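The Red Ones

My grandmother folded shirts the way other people play the piano, and for the whole summer I was eleven I sat on an upturned crate and watched her do it! She worked in the back room of the Zillmont Laundry, at the bottom of the hill in Atport, where the street gave up being a street and turned into a boat ramp. The front room had a counter and a bell. The back room had the tables, the steam, the radio that only got one station, and her.

I loved it in there. I loved it so much that I used to wake up before she did and stand in the kitchen with my shoes on.

The way she taught it, a shirt has a grain, like a plank. You lay it down and it tells you which way it wants to go, and if you fight it you'll get a lump under the collar that no amount of pressing will ever take out. "Look first," she'd say. "Hands second." Then she would put one palm down on the cloth, flat, and hold it there for a breath before she did anything else. I thought this was a prayer. Years later I asked her, and she said she was feeling for damp.

July was the red month. Every July the Trirketti came to town, the big boat festival, with drums on the harbor wall and fried dough and a race out past the lighthouse that always ended in an argument. Every rower wore a red shirt. So did the drummers, and the kids who carried the flags, and the man who fired the starting cannon, who did not need to but had complained until he got one. And every one of those shirts came to us the week before, straight out of the crates they'd been packed in all winter, smelling like rope and mothballs.

There were 624 of them that year. I know because it was my job to write the tickets, and I wrote 624 in fat pencil at the bottom of the last page and drew a box with rays coming off it.

You have to picture what that much red does to a room. It got onto the walls. It got onto the ceiling, a kind of pink glow when the afternoon sun came through the skylight and hit the piles. My grandmother's white apron looked like the inside of a shell. Even the radio seemed to play faster.

We did them in stacks of 24, which fit exactly in a flat carton with the lid down. She did the first stack alone, to show me, and it took her less time than it took me to eat a peach. Lay it down, sleeves out, smooth from the middle. Left side in. Sleeve back on itself. Right side in. Sleeve back. Then up from the hem, once, twice, and flip it over, and there was a neat red parcel with its collar facing you like somebody who has just sat up straight.

Then it was my turn, and oh, it was terrible. My first one looked like a sandwich somebody had stepped on. My second one was worse, because I was trying. She didn't laugh. She picked it up by the shoulders, gave it one good snap so that the whole thing filled with air, and laid it back down in front of me as if it had never been touched.

"Good cloth forgets," she said. "Go again."

I went again. I went again all that day and the next, and somewhere in the middle of the third day my hands just knew. I can't explain it any better than that. I reached for a sleeve and the sleeve was already where it ought to be. I folded 12 in a row without a single one leaning, and I was so happy I ran out the back door and all the way down the ramp and stood in the water in my sandals.

The last shirt of all was the Aliyu shirt. That was the name of the old boat, the one hung up in the rafters of the harbor hall, which hadn't raced since before my mother was born. Its crew shirt still got washed and folded with the rest each year, and it rode in the lead boat on an empty seat. It was a deeper red than the others, and so soft from washing that it would hardly hold a crease. It slid around. It puddled. You could get one side lying perfectly and the other would already be wandering off toward the edge of the table.

She let me do it. I had no idea, at eleven, what kind of a present that was.

I put my palm on it and held it there for a breath. Look first. It wanted to go a little crooked, so I let it go a little crooked, and then eased it back from the shoulder with two fingers, and brought the side in, and waited, and brought the other side in. It took forever. The song on the radio ended and another one began. When I flipped it over, the collar sat up.

She looked at it for a long time. Then she took a pin out of her apron, a plain one with a blue glass head, and stuck it in my shirt pocket, and went to put the kettle on.

I have told that story to every person I ever worked with. I told it again this spring, on my first morning running the laundry room at the new place up the coast, 2,365 steps from my front door (I like a walk, and I like a number). It's nothing like the Zillmont. The walls are a smooth light gray, the table is white and wipes clean in one swipe, and there's no skylight to throw the color up onto the ceiling. I worried about that for a whole evening. Then the first red load came through and I forgot all about it!

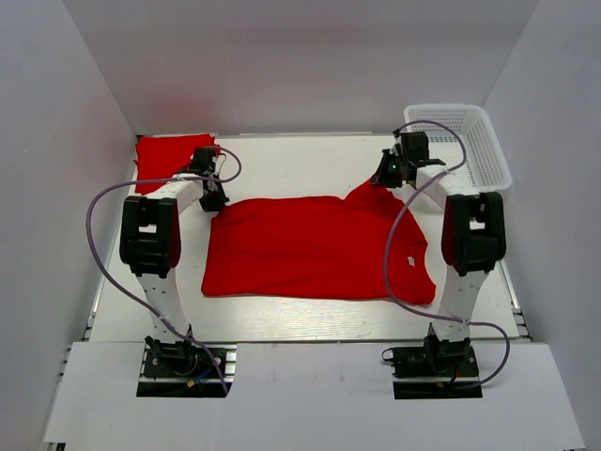

Red is red, is what I found out. It warms up a white table the same way it warmed up that old one with the burn mark on the corner. I stood there grinning with my arms full of it. The young ones asked what was so funny and I told them to come over here, come on, both of you, wash your hands first, and I laid a shirt down and put my palm flat on it.

"Are you praying?" one of them asked.

"Yes," I said, which would have made my grandmother snort.

I showed them the sleeves. I showed them the left side and the right side, and the two turns up from the hem, and they were every bit as bad at it as I had been. One of them made the sandwich! The exact same sandwich, with the collar squashed out the side like a slice of tomato. I picked it up by the shoulders and gave it a snap, and it filled up and settled, and I pushed it back across.

"Good cloth forgets," I said. "Go again."

They're getting there. One has quick hands and no patience and the other has it the other way around, so between them they make one very good folder. At the end of a shift the baskets stand empty in the corner, and I run my thumb down the side of a finished stack to hear the edges tick past, a sound I'd know anywhere. On slow days we put music on. I've been trying to find that one station, or something like it, with the accordion and the weather report for fishermen.

The Trirketti is still going, by the way. They've got a new lead boat, and from what I hear the race still ends in an argument. I wrote to the harbor hall last week and asked, as nicely as I know how, who does the shirts these days. The answer came this morning on a postcard of the lighthouse, in round, cheerful handwriting. They've been doing the shirts themselves, it said, in the hall, on the floor, and it takes them days, and they're sick of it. And did I know what to do about the Aliyu one, because it won't stay put for anybody?

I read it standing up in the kitchen with my shoes on. Then I went and got the blue pin out of the dish on the windowsill, and put it in my pocket, and started writing back.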